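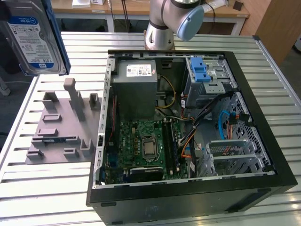

I have owned the same desktop computer for long enough that it has moved apartments with me twice, and in all that time I had opened it once, looked in, and closed it again the way you close the door on a room where people are arguing.

Then in November it started taking its time. I would press the power button, go make coffee, come back, drink the coffee, and be offered a login screen. Kirsty Lockyer, who sits across from me at work and has opinions, said it was the hard drive. Everybody says it's the hard drive. I told her I'd look into it, and I then looked into it for six months by buying a nicer coffee maker.

So it is now May 2019 and I have finally learned a few things about the inside of a desktop, which I will share in no useful order.

Lay the case on its side. I know this sounds too basic to write down, but I spent one whole evening working on mine upright, holding a flashlight in my teeth, feeling around for a connector like a vet with a cow. On its side, with the panel off, the thing turns into a shallow box of parts and you can look straight down at all of it. Gravity starts working for you. Dropped screws land on something you can see, though they do like to roll under the motherboard.

The power supply is the big gray box. Leave it shut. You unplug the computer from the wall first, then you leave the gray box alone, and the two of you can go on respecting each other for years. What comes out of it is the real problem, a fat bundle of wires in yellow and whatever other colors were going, with more plugs than you have places to put them. My old tower, a Celton, came with a power supply that had plugs for things I'm fairly sure were discontinued before I bought it. They hang around in there like relatives after a wedding.

A drive needs two cables, one for power and one for data. The data cable is the skinny one, and it is the one you will knock loose while plugging in the other. I did this three times. The third time I put the panel back on first, with all its screws, and sat down feeling pretty good about myself.

I had budgeted 70 dollars for the whole project and I did stick to it, if you don't count the screwdriver set from Fason. The set has 2 screwdrivers I use and a great many that I admire. There is one with a head shaped like a snowflake. I am waiting for the day.
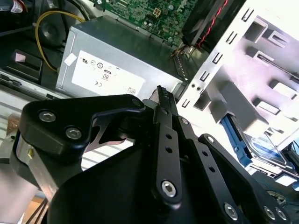 Read the label on a power supply sometime, if you ever have an evening free. All those little marks crammed together, the UL and the CE and the rest of them, stuck on like stamps in an old passport — and generally upside down from wherever you happen to be standing. I have tilted my head at mine so often that I could probably draw it. I still couldn't tell you what half of it means. It's comforting anyway, in the way that a dentist's diplomas are comforting.

The dust deserves its own post. I took out enough of it to knit something. Fraser Tosh lent me his can of compressed air and advised me to do it outside, and I did it in the hallway, and now the hallway and I are both different. If you have a fan with a grill on it, hold the blades still with a finger while you spray. If you have a downstairs neighbor, maybe bring cookies.

Copying the old drive over took most of a night. I went in believing I had important documents. What I had was 383 photos of a rental car on Buchanan Street, taken to prove I hadn't scratched it, and more than 3,000 emails from a shoe store. All of it has been carefully preserved. It now loads very quickly.

Kirsty asked whether it was the hard drive and I said it was a combination of factors. It was the hard drive.

I still have four screws left over in a saucer on my desk. They all look alike and they don't fit any hole I can find, and the computer runs fine without them, so they live in the saucer. Next I'm supposed to add memory. The Skunow manual I downloaded says to press down firmly on both ends until it clicks, and it does not say how firmly, so I'm going to think about that for a while.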